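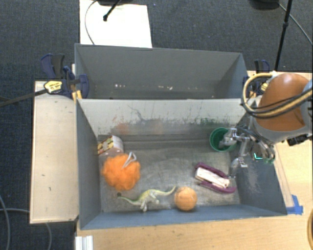 Section 2: Filling and Sorting Your Domimar Twin Bins

1. Set both bins down on carpet or another soft floor, long sides together, so the rims meet. Take your time with this, as a little fussing now saves a lot of bumping later.

2. Choose one bin for the mixed odds and ends. Anything goes, really: a bath pouf, a toy dinosaur, a ball, a cup, a small carton.

3. Lay everything in a single layer if you possibly can (we know, it's tempting to pile!). Stand cups with the mouth up.

4. Sort into the second bin, one thing at a time, starting with whatever is closest to you.

Note: Scratches and scuffs on the bin floor are ordinary wear and won't hurt a thing.

Caution: Tuck in any loops of cord before you slide or stack the bins.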